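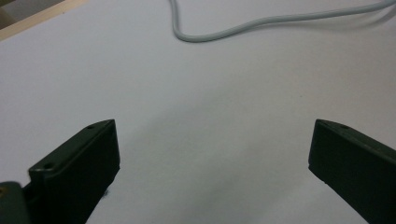
A pale work surface under soft, even light.

White Ground
Choosing a surface for the sorting table

A white top shows up small parts well, but it also shows every shadow. At the Natcombe repair shop, the benches were refaced in January with a matte white sheet from Brenberg, 39 inches wide and cut to length on site. Under diffuse lamps the tone still drifts from cool gray to a flatter white, and dark parts throw a soft edge that can hide a pin or a washer.

The shop now mounts two lamps per bench, 33 inches above the top, one on each side. Paper liners are changed after five jobs, or sooner if they crease. A roll of 100 liners lasts one bench over a month. Solvent work stays on the steel bench by the door.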